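Stestdale shop floor
Bin picking cell, pre-use check w/ comments
21 February 2026 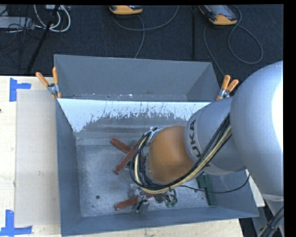
KUKA arm over the metal bin, three bars plus a couple green parts in the bin.

Question from the front office: can the cell take over bin emptying from the Saturday shift yet. Checklist first, answer at the bottom.

1. Bin secured to bench
OK. Spring clamps at both ends of the rear panel, orange handles. Fine for trials. For production I want it bolted, clamps creep.

2. Bin condition
OK w/ comment. Coating worn through on the inner rear slope, bare metal showing, floor worn too. Vision people at Clastbridge say shiny patches mess with their picks. Repaint or live with it, but decide.

3. Cable dress on arm
FAIL. Hoses and cables loop out too far at the wrist. Thin black one comes off separate and curves up by the right bin wall. Will snag sooner or later. Re-tie before next run.

4. Gripper fingers
OK. Tight, no play. Check again after 50 cycles.

5. Handheld controls
COMMENT. Two of them lying on the floor behind the bench, cables looped next to them. Need hooks. Trip hazard plus you can't reach one fast from the bench side.

6. Loose wiring, back left
FAIL. Thin black wires tangled over the gray equipment, white cables beside it. Bundle and label.

7. Bench markings
OK. Blue tape at the left corners of the sheet still down. Replace tape if it lifts, dont eyeball it.

8. E-stop
OK. Tested from both sides, arm stopped each time.

9. Fence / access
Not checked, gate sensor on order from Van Loon. No unattended running til it's in.

Can it do the job yet
Partly. Bars lying apart, yes, it gets them. Bars crossed over each other, it tried 4 times on one and then sat there waiting for a person. Parts near the wall are the worst, fingers don't have room. A new hire clears a bin of 100 before break and doesnt need the parts spread out first. Machine needs someone standing by so we save no labor today.

Would let it run the bars with an operator present once items 3 and 6 are closed. Mixed bins no. The Grokbridge site wants the same setup, tell them to wait on our numbers.

Recheck: June, or sooner if teh gate sensor shows up
Status: HOLD, 3 and 6 open, 9 pending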